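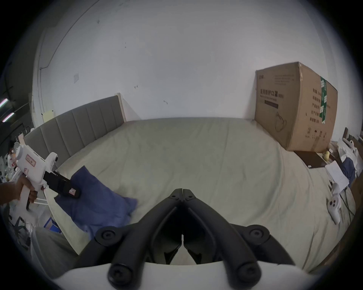

Bed with grey upholstered headboard; carton marked N95 against the wall.

2020-08-20
By the Minutes Secretary, Canham Lodging Operators' Group

Minutes of the bedding and laundry working meeting, held by teleconference

1. Opening and attendance

The meeting opened with seven member properties on the line. Cakholm joined during item 3. A quorum was present throughout.

2. Previous minutes

Accepted with one correction. Under item 4, the wash temperature for mattress protectors should read 60 degrees, as on the care label. The figure for blankets was correct.

3. Linen count

The half-yearly count was tabled. Members hold 3,544 flat and fitted sheets between them, across all bed sizes. The count excludes stock that was at the laundry on the day and had no docket. Two properties counted pairs as single items and have since resubmitted.

Queen fitted sheets remain the shortest line. The present depth is two sets per bed at most properties, against the agreed level of three — one on the bed, one in the wash, one on the shelf. King sheets are over the level and will not be reordered this year.

Cakholm asked whether sheets with repaired hems should be counted as serviceable. Agreed that they should, provided the repair is on the foot end and the elastic is sound.

Action: properties below the three-set level to send their shortfall by size to the secretary.

4. Laundry contract

The D'Souza contract ends in September. Two options were put.

(a) Renew with D'Souza on current terms, with collection three times a week and a minimum load of 50 kg per collection.

(b) Move to Flastska, which charges by the piece, has no minimum load and collects twice a week.

Smaller properties said they had failed to reach the minimum load on most collections since April and were paying for weight they did not send. Larger properties preferred the extra collection. It was noted that Flastska requires linen to be sorted by colour before pickup, which adds labour at the property end. D'Souza sorts at the plant.

There was discussion of greying in white and pale sheets. Samples from three properties were sent to both firms. D'Souza put it down to overloading and mixed colours. Flastska gave no cause but returned its samples in better condition. One member objected that the samples were not matched for age. The objection was recorded.

Resolved: to ask D'Souza to lower the minimum load, and to seek a three-month trial price from Flastska for the smaller properties only. A split arrangement was not ruled out.

5. Pillow protectors

A bulk order of 800 zippered protectors was approved, cotton-faced, standard size. Delivery to Canham, with members to arrange their own pickup. Cost to be shared by number of pillows and not by number of rooms. Carried, one against.

6. Headboards

Members with fabric headboards reported that vertical channel stitching collects dust and is slow to clean. Brush attachment along each seam was the preferred method. Steam was not recommended on glued panels. A property that had tried removable covers found they slipped within a fortnight and has stopped using them.

No change to the cleaning schedule. Wording on the brush attachment to be added to the room sheet.

7. Room turnaround times

Deferred. The figures circulated before the meeting used different start points — some from guest departure, some from when the attendant entered the room. The secretary will issue a single form.

8. Other business

Mattress rotation labels have faded at nearly every property using the blue stock. Black ink to be used on the next print run.

9. Next meeting

September, by teleconference, after replies are received from both laundries. Items for the agenda to reach the secretary one week before.

The meeting closed without further business.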